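Trinbridge's Tea Room Is Getting Its Long Table Back

By Imogen Rudd, 5/7/24
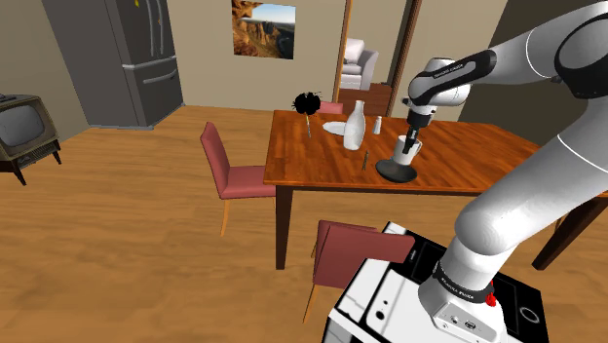
Kettle reopens next month, with later hours

If you've walked down Stirkley Road lately you'll have seen the brown paper over the windows at Kettle, and if you're anything like me you've stopped to try and peek through the gap by the door. I got to go inside yesterday morning and I'm very happy to report that the place is coming along!

Kettle shut in January when a pipe went in the apartment upstairs and brought down a good part of the back ceiling. Sheila Birkett, the owner, thought she'd be closed for a couple of weeks. Then the floor had to come up, and then the insurance people wanted a second inspection, and by the time that was settled her plasterer had taken a job two counties over. She told me all this while eating a sandwich standing up, so I didn't get every detail, but I believe the plasterer is back now.

The big question I kept getting from readers (I had some 20 emails, and one phone call at dinner) was whether the long shared table would survive. It will. Sheila had talked about switching to small tables for two and went as far as pricing them. "I laid it out with masking tape on the floor and I hated it," she said. "It looked like a dentist's."

So the long table stays, in the front room this time, where the light is better. The back room will have the armchairs and the bookshelf, and the bathroom door has moved to the other side of the hall, so regulars, take note.

What's on the menu

Leopoldo Arellano is staying on in the kitchen and he's adding a short supper menu three nights a week. I tried the leek and potato pie and could have eaten the whole thing. There's also a bean soup, a cheese toast with pickled onions, and a baked rice dish he wouldn't name because he hasn't settled on what to call it. The seed cake is back too, same recipe, though it'll cost a little more per slice. Eggs and butter are up, he says, and he's tired of pretending otherwise.

Supper will run until nine. The rest of the week Kettle closes at five, same as before.

The town gave Sheila a permit for 27 seats indoors, down from what she had, on account of the wider hallway. She's asked for six more out on the sidewalk. That request hasn't been heard yet, and Liam Hartley at the hardware store next door has already said he's fine with it as long as people can still get a wheelbarrow past. Seems fair to me.

The loyalty cards are still good

I asked about this one for selfish reasons. I've been carrying a card with one stamp to go since before Christmas. Sheila says every old card will be honored, however beat up, and if yours went through the wash just tell her and she'll work something out.

Opening morning is the 21st of next month, doors at eight. The number 191 bus stops right across the street if you don't want to fight for parking behind the library. No reservations for breakfast, but you can put your name down for supper by stopping in the week before, when the door will be open most afternoons.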